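Resistance loop band

A resistance loop band (also loop band, or simply loop) is a closed ring of elastic material used for strength exercise, warming up and rehabilitation. It differs from the tube band, which has two ends and usually handles. Loop bands are mostly sold in sets, in which every colour stands for a different resistance.

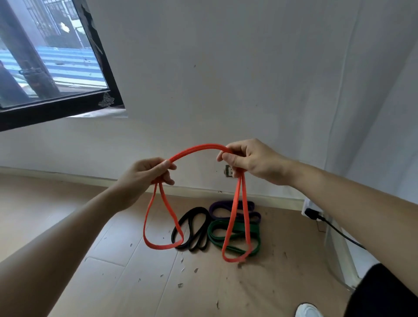
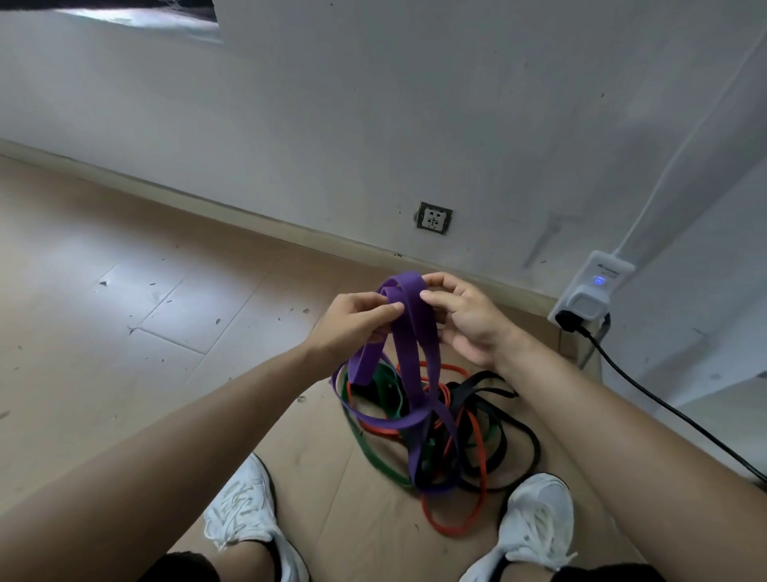
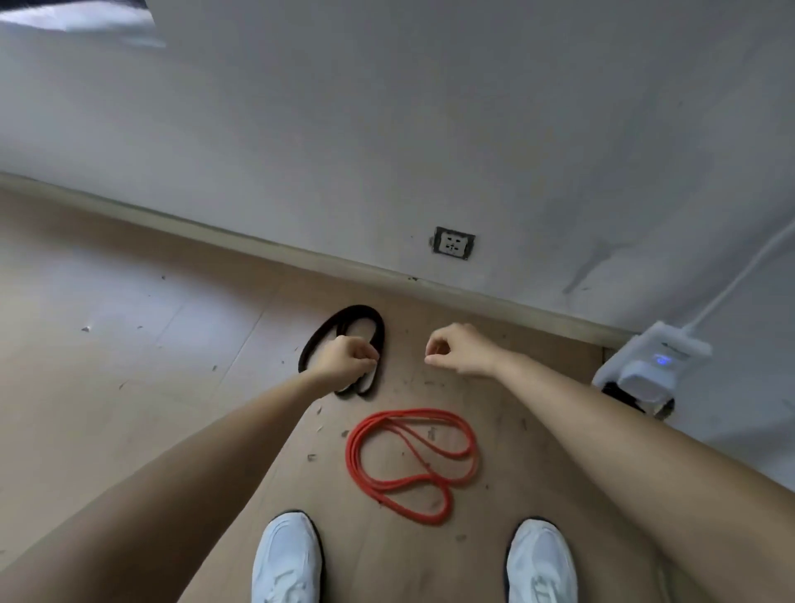
Loop bands of several colours, handled above the floor.

Sorting and storage of loop bands is a small subject, but most manuals for home exercise give it a paragraph. A set which is kept in one heap becomes tangled easily, because the rings are closed and one can pass through another. The usual way to separate them is to take hold of one colour and lift it, as with the purple band in the second picture, whose doubled strands still hang down into the pile. When the band is free, it can be held up between two hands, like the orange-red one in the first picture, and its edges and surface can be checked for small cracks. After this each band is coiled by itself. A long loop may be laid in overlapping turns or in a figure of eight, and the coil should not be pulled tight.

Colours and resistance

There is no common standard for the colours. In the Prosorel series the red band is the lightest and the green band is the strongest, with a pull of 38 kg at full stretch. Jevix uses black for its strongest band and gives 45 kg for it. A user who mixes bands of two makers should therefore read the printed value and not trust the colour – the same green can mean a very different load.

Materials and care

Most loops are made of natural latex, either moulded or built up from thin layers. Layered bands generally last longer, and their damage is seen earlier, as the outer layer begins to peel. Persons with latex allergy can use fabric loops or synthetic ones, for example those of Després.

The bands are washed in lukewarm water with mild soap and dried in the shade. Sunlight and heat make latex brittle. The Madirham handbook for sports clubs advises to inspect each band after every 10 uses and to replace it after 500, also when no damage is visible.

See also: Elastic tube, Skipping rope, Exercise mat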